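Wallby Workshop Notes
Search this site Go
Filed under: Bench tips, Switches and small electrical

Sorting and Rebuilding a Pushbutton Control Box

A pushbutton station is a simple thing to take apart and an easy thing to put back together wrong. Most of the trouble comes from parts getting mixed on the bench.

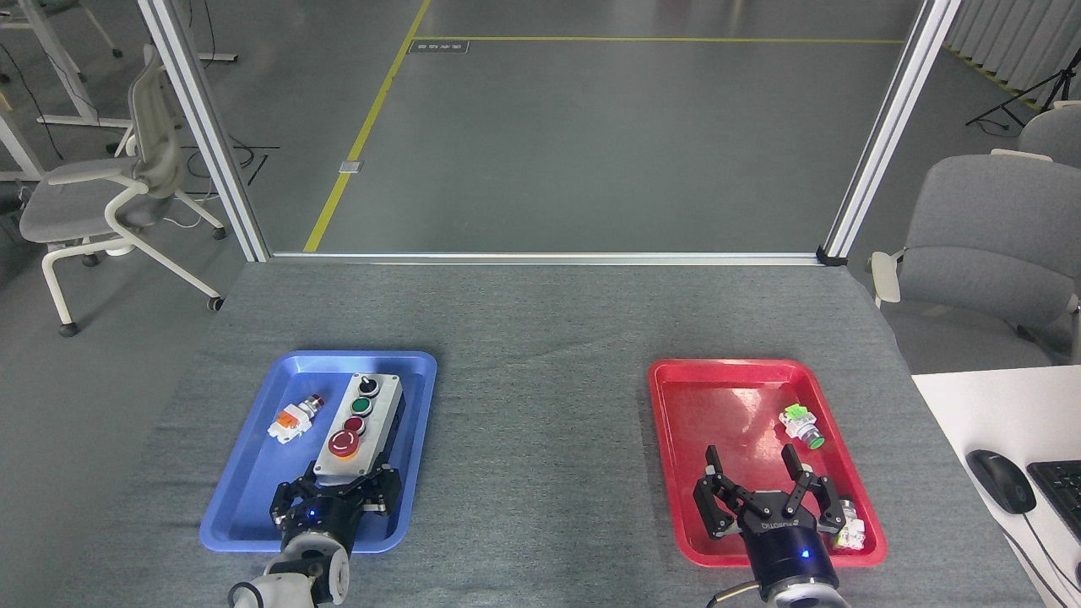 Start with two trays in different colors. Shallow plastic ones are fine. I keep the box I'm working on in the blue tray and put the spare switches in the red one. Leave a gap between the trays so a part that rolls off the edge of one doesn't end up in the other. If your bench top is hard, lay a piece of fabric over it. Small screws stay where they fall.

Before you open anything, turn off the supply at the breaker and check with a meter that the box is dead. Do this even if the machine has been unplugged all week. If the wiring is in a building you don't own, or you aren't sure what feeds the box, get an electrician.

Draw the face of the box on paper. Mine usually go selector at the top, then green, then red, with the big emergency stop at the bottom, but I have opened plenty that don't. Write the wire numbers next to each button as you take them off. Masking tape flags on the wires are good too — fold them over and write on both sides.

The color of the contact block matters more than the color of the button. On the parts I buy, green is normally open and orange or red is normally closed. Makers don't all agree on this, so read the markings molded into the side (NO or NC) and test with a meter. A start button wants normally open. A stop button wants normally closed, and so does the emergency stop.

To test a block, put the meter on continuity and hold the probes on the 2 terminals. Press and release the button a few times. It should change cleanly every time. If it flickers, throw the block out. They are cheap and cleaning them rarely lasts.

For the threaded kind, the ring nut goes on finger tight first. Line up the notch, then give it a quarter turn with the ring wrench. Pliers will chew the ring and sooner or later crack the bezel. Check that the rubber gasket is on the outside of the panel. I have put it on the inside more than once.

Work from the top of the box to the bottom and leave the emergency stop for last. The mushroom head is wide and gets in the way of your fingers when you are trying to reach the button next to it.

When everything is in, tug each wire. Then close the lid and test every button again with the meter before the power goes back on. A lid that has to be forced is pinching a wire.

Loose switches that tested good go in a drawer with a slip of paper saying NO or NC. Anselmo Vieira wrote in to say he keeps his in old Gumar coffee tins, one for each type, which works as long as the tins stay dry. Don't store blocks loose with screws — a small screw can get into the plunger opening and you won't find it until the button sticks.

Posted May 18, 2019

Contact | Copyright Wallby Workshop Notes | Back to top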